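Maltness Robotics Desk: Frequently Asked Questions

Can a robot do my chores yet?

A few, one at a time. Floor vacuums work. Folding laundry, loading a dishwasher and clearing a table are still mostly lab projects.

What about shop work?

Shops are further along. At our Alville site we look mainly at small-parts jobs: picking, sorting into bins, and fitting pieces into a larger unit. Most are tried in simulation first.
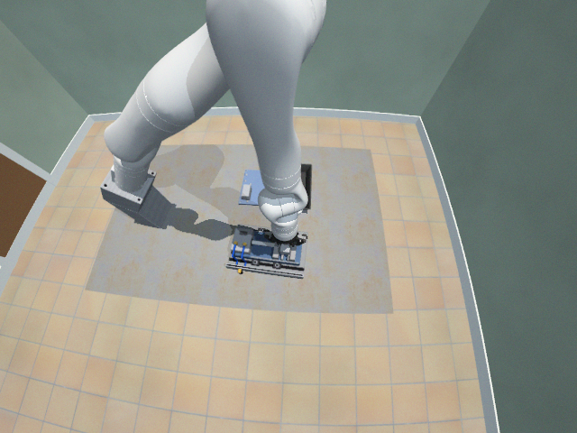 A fixed arm suits this kind of work when the parts arrive in the same spot every time. Move them a little and the program may need changes.

Is sorting into a bin hard?

Picking up one block is easy enough. Handling mixed shapes without a person stepping in is harder.

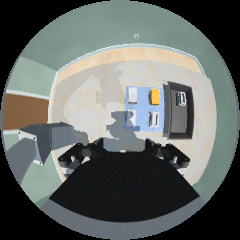
Simulated sorting task: four items on the blue mat, one in the bin.

How long does setup take?

Our last simulated job, for Van Leeuwen, took 20 working days. We ran it 1,529 times before anyone discussed hardware.
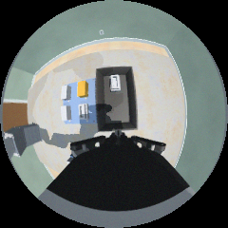

Most of those days went into grip settings. Plain blocks needed little attention. Slotted parts took longer, and we still check them by hand.

Does a good simulation mean it will work in my shop?

No. Expect a second round of testing on the real floor, with your own lighting and worn parts.

Can it tell one part from another? 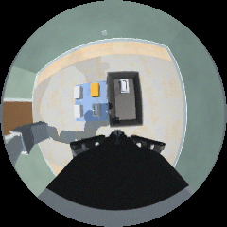 Telling parts apart depends on how different they look. Color helps a lot. A yellow block beside two white ones is a simple case, but the two white blocks are close in size and shape, and if they had to go to different places we would want a label or a fixed position for each.

Do you sell robots?

No. We test and report. For home machines, see the Zolara page.

Last updated January 2019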